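4.2 Planning the purchase in simulation

Before any money was spent, we wanted to know which robot the lab should buy, and simulation turned out to be a wonderfully cheap way of asking. Bezawit Yimer built the first set of rooms for the Amow project in April, and the set has since grown to 200 layouts. Each one is a furnished home interior in which a mobile base has to find its way to a named object and stop within reach of it.

We compared two candidate bases, the Wunitz and the smaller Vidau. The Wunitz has the longer arm and was the favourite at the start. Its footprint is the trouble. In dining rooms the chairs take up most of the ground near the table, and an object in the middle of the tabletop is a real test of reach (Figure 3). We ran 400 episodes per base, with the chairs moved between episodes, and were delighted to see how clearly the two designs came apart. The Vidau got into gaps that the Wunitz had to go round, and its shorter arm mattered far less than we had feared.

That result changed the budget. Our original plan put nearly everything into a single Wunitz, with a service contract through Van Leeuwen. The revised plan buys two Vidau bases, keeps the contract, and leaves money for spare batteries and a second charging dock. We also set aside 50 hours of technician time for setting up, a line that was missing from our first draft and that we would urge any group to include.

Glossy floors deserve a line of their own. Depth sensors can struggle with reflections, so we priced a better sensor for each base before the order was signed off on 14 February 2025.

Figure 3. Dining room layout from the simulated set, with a basketball on the table.

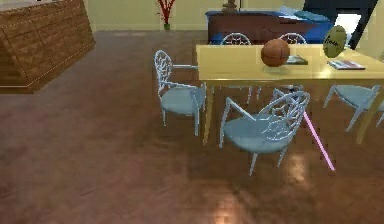
Delivery times were the last thing we had to plan for. The two bases are due to arrive 5 weeks apart, so the first will be used to settle the charging routine and the second will go straight into trials.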